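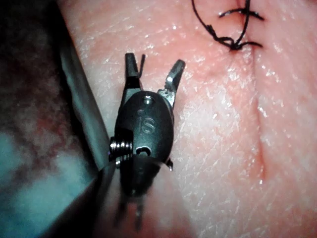
4.2 Suturing as a reference point for household work

The question behind this section is whether a machine that can sew can also do chores. Public discussion tends to rank tasks by how hard they are for people, and closing a wound ranks far above folding a shirt or mending a pillowcase. We compared the three with the same learning method and found that the ranking does not carry over to robots.

The Purkgate task set contains 84 chores from homes and small workshops, among them hemming, bagging screws, wiping a counter and sorting cutlery. For each chore we trained one policy on 200 demonstrations recorded by trained operators. Suturing was trained on 300, as each stitch was split into needle pickup, insertion, extraction, knot tying and thread cutting. Every policy was then given 90 attempts, scored by Johanna Steiner from the recordings without knowing which version of the policy was running.

Three features of suturing help the machine. The work area is small and brightly lit. The tools are made for the job and have a narrow range of motion. The target, a short straight cut, stays where it is between stitches. None of these holds for the mending chore in the Carholm apartment, where the cloth slides, bunches up and has to be found again after each pull.

Thread is the part that the two kinds of sewing share. A long strand can cross the area where the next stitch has to go, and cut ends left lying near the work look much like thread that is still in use (Figure 6). Both problems came up in mending as well.

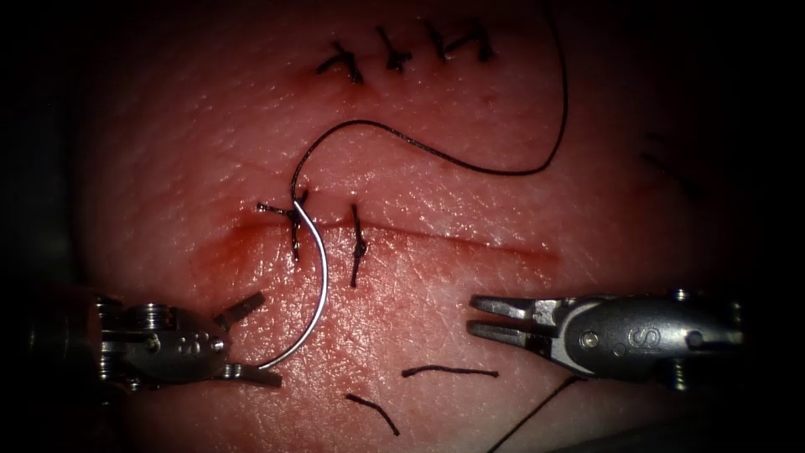

Page last changed: February, 4:15 p.m.

Figure 6. Suturing task with two instruments. The left one holds the curved needle and the jaws of the right one are open. Four finished stitches are visible near the top of the pad, and two pieces of cut thread lie below the incision.

Jitpraphai's earlier grading scheme counts a stitch as complete once the knot is tied. We kept that rule for suturing and used it for mending too, but added a separate score for thread left on the work. A sewn seam with loose ends all over it would not be accepted in a home or at the Selon repair bench.

Our answer for the chores is therefore a limited one. Policies of this type are ready for bench work in which the part is clamped and the tools are fixed. They are not ready for mending on an open table, and we would not expect more demonstrations alone to change that. Section 4.3 repeats the mending chore with the cloth held in a hoop.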